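Hilcombe Lantern Range - Fitting and Care Guide
Section 4: Hanging the Fadau Pendant

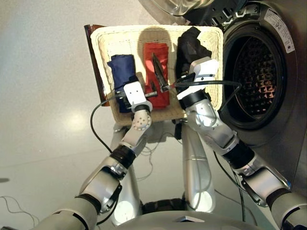 By now you should have read Section 3, chosen your spot and switched off the power. If you skipped Section 3 on the grounds that you have hung a light before, please go back and read the page on ceiling joists. We will wait. Plaster has a poor record when it comes to holding up brass.

This section covers the single Fadau pendant in both sizes, the Standard and the Large. The three-lantern version hangs from a bar and has its own sheet, folded inside the lid of its box. Wall lanterns are in Section 6.

4.1 What you should have in front of you

Lantern body, wrapped in paper
Ceiling plate, with cover
Chain, 500 mm, with two open links
Flex, already wired to the lampholder
Four glass panes, in a separate flat carton
Bag A: two long screws and two brass cap nuts
Bag B: eight pane clips and two spares
One pair of cotton gloves

The gloves are for the brass, which is unlacquered and will record every fingerprint you give it. They come in one size and fit hardly anyone. If they are hopeless on you, any clean cotton pair will do. Rubber gloves leave marks of their own, so keep those for the sink.

You will also need a cross-head screwdriver, a small flat screwdriver, two pairs of pliers, a stepladder, a pencil and a voltage tester. A second person is strongly advised for the Standard and required for the Large.

CAUTION: Turn off the lighting circuit at the consumer unit and check with your tester that it is dead. Switching off at the wall is not enough. If the wiring in your ceiling does not look like the drawing on the inside cover, or if there is no earth wire, stop and call a qualified electrician. Local rules may require one in any case.

4.2 Setting the drop

The drop is the distance from the ceiling to the bottom of the lantern. Over a table, most people are happy with the lantern low enough to light the food and high enough to see whoever is sitting opposite. In a hallway, think of your tallest visitor, and then add a hat.

1. Hold the chain up at the ceiling while your helper stands back and gives opinions.
2. Agree on a length. Mark the link with a twist of thread or a scrap of tape.
3. Lay the chain on a folded towel. Grip the marked link with a pair of pliers on each side of the join and twist it open sideways. Do not pull the ends apart, or the link will never close properly again.
4. Remove the spare chain and put it somewhere you will find it. Customers who move house often write to us for more chain, and more than one has later found the original in a kitchen drawer.

Note: The flex is longer than the chain. Leave at least 200 mm of flex beyond the top link so that there is something to work with inside the ceiling plate. Do not cut it yet. You can always cut it shorter later, and we have yet to meet anyone who managed the reverse.

4.3 Fixing the ceiling plate

5. Hold the plate to the ceiling with the word TOP facing upwards. (It is stamped on the side you will not see afterwards.) Mark the two slots with a pencil.
6. Drill pilot holes into the joist or mounting block you found in Section 3. The long screws in Bag A are for timber. For concrete, buy fixings to suit, rated for the weight printed on your carton.
7. Bring the house wiring through the centre hole before you put in the screws. This sounds obvious on the ground.
8. Tighten both screws until the plate sits flat. Old ceilings are rarely level, and a small gap on one side will be hidden by the cover. If the gap is big enough to post a letter through, pack it with a timber offcut.
9. Take hold of the hook and pull down firmly. Nothing should move or creak. If something does, take the plate down and find better timber.

CAUTION: Never hang the lantern from the flex, even for a moment while you look for the pliers.

4.4 Hanging and wiring

The glass stays in its carton for now. The lantern is far easier to lift without it, and so are the consequences of dropping it.

10. Thread the flex up through the chain, passing it through every third link. Weaving it through every link looks tidy for about a week, then pulls.
11. Slide the ceiling cover over the chain and flex, open end upwards. It must go on now. If you forget, you will discover it at step 17 and have to undo nearly everything. We forget it in the workshop too, and there is a note pinned over the bench.
12. Fix the lower end of the chain to the loop on top of the lantern and close the link fully with both pairs of pliers. You should not be able to slide a piece of paper into the join.
13. Have your helper lift the lantern while you close the top link over the ceiling hook. The helper should go on holding it until you say so, and should not be asked to pass you things.
14. Let the lantern take its own weight, slowly. Watch the hook and both open-type links for a minute.
15. Trim the flex if needed and strip the ends. Clamp it in the cord grip so that any tug is taken by the grip and none of it by the wires.
16. Connect brown to live, blue to neutral and green-and-yellow to earth. The second earth tag goes to the ceiling plate itself. Both earths must be connected. The lantern is metal and this is not optional.
17. Fold the wires neatly into the plate, slide the cover up, and secure it with the two cap nuts from Bag A. Finger tight, then a quarter turn. The nuts are soft brass and will strip if you show them who is in charge.

Note: If the cover will not sit flush, a wire is almost certainly trapped between the rim and the ceiling. Take it down and look. Do not force it.

4.5 Fitting the glass

Standard lanterns have panes 98 mm wide. Large lanterns have panes 200 mm wide. If you have opened a Large lantern and found small panes, or the other way about, our packing bench at Ellville owes you an apology and a new carton, and you should telephone before going any further.

The seeded glass has small bubbles in it. They are meant to be there. So are the faint ripples, which show up best in the early evening. A crack is not meant to be there, and a cracked pane should never be fitted, however well it might be turned to the wall.

18. Put the gloves on again. Wipe each pane with a dry, lint-free cloth.
19. Open the lantern door by lifting the latch and easing it towards you.
20. Fit the back pane first. Tilt it, slide the lower edge into the channel, then bring the top upright. It should drop home with very little persuasion.
21. Press one clip from Bag B into each of the two upper corners. Use the flat of the small screwdriver and keep your other hand behind the glass.
22. Repeat for the two side panes.
23. Fit the door pane last, with the door supported from beneath. The hinge is strong enough for daily use but dislikes being leaned on.

The clips have a habit of springing off into the carpet, which is why there are ten of them for an eight-clip job. If you lose more than two, write to us and we will post some. If you find one with your foot in June, keep it as a spare.

4.6 Bulb and first switch-on

24. Fit a bulb no more powerful than the rating printed inside the lantern roof. LED bulbs run cooler and are kinder to the finish. A clear bulb throws the shape of the lantern on to the ceiling, which some people love and others find is like living in a birdcage. A frosted one softens it.
25. Close the door and drop the latch.
26. Turn the circuit back on, then the wall switch.

If the light comes on, make the tea. If it does not, turn the circuit off again before touching anything, and work through this list in order.

Bulb loose: the lampholder is deep and needs one more turn than you expect.
Bulb dead: try it in another lamp.
Light flickers on a dimmer: the dimmer may not suit the bulb. The Kaneko dimmer module we supply separately is set up in Section 7.
Circuit trips at once: a wire is trapped or a connection is wrong. Leave the power off and call an electrician.
Lantern hangs crooked: look for a twisted link near the top of the chain. If the chain is straight, check whether the picture rail is.

4.7 The first few weeks

New brass is bright, and then it isn't. Over the first few weeks the lantern will dull to the colour of weak tea, with darker patches near the roof vents where the air is warmest. It evens out. If you would sooner keep the shine, Section 9 explains waxing, and we wish you a strong wrist.

After a month, turn off the power, let the lantern cool and check that both links are still closed and the cap nuts still snug. Do the same once a year. Dust the panes with a dry cloth in the meantime. Spray cleaner runs down into the channels and leaves a green line that will outlast the mortgage.

Keep the carton if you have the room. Any lantern coming back to Hilcombe for repair has to travel in it, glass out and wrapped separately, with the door latch taped shut. For the returns address and the form, see the back page.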